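Gornlow Tomato Fair: Four Hours Among the Nightshades

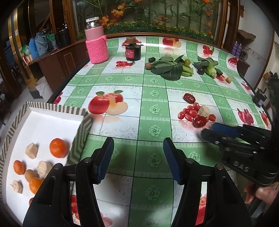 Tomatoes on a tablecloth, with the zigzag tray at lower left.

I drove to Gornlow in August for the tomato fair, having told everyone at home that I was going for the cheese. The cheese tent had sold out by 11 a.m. So, tomatoes.

Parking is in a hayfield and costs $4, payable to a coffee can. From there you follow painted arrows past the feed store to the old Edow cannery, where growers set up in the loading bays. The cannery once employed half the town, according to a sign written by the half that got laid off.

The big rivalry is between the Ahn and the Vavum. Ahn people say the Vavum has skin like a raincoat. Vavum people say the Ahn tastes of water and good intentions. I tried both with salt and liked the Vavum, then made the mistake of saying so at an Ahn table, where my second sample was noticeably thinner than my first.

The heaviest tomato weighed in at 1,012 grams and had the shape of a dropped hat. It got a ribbon and a great deal of respectful silence. The seed-saving talk ran long. I learned to ferment the pulp in a jar for a few days and to keep the jar out of the kitchen if I wished to stay married.

Lunch was a tomato sandwich on white bread with too much mayonnaise, and I had 2. Get in line before noon or you'll be eating kettle corn. The restrooms are behind bay three, the cash machine is back in town, and the seedling sale is in May, same field, same coffee can.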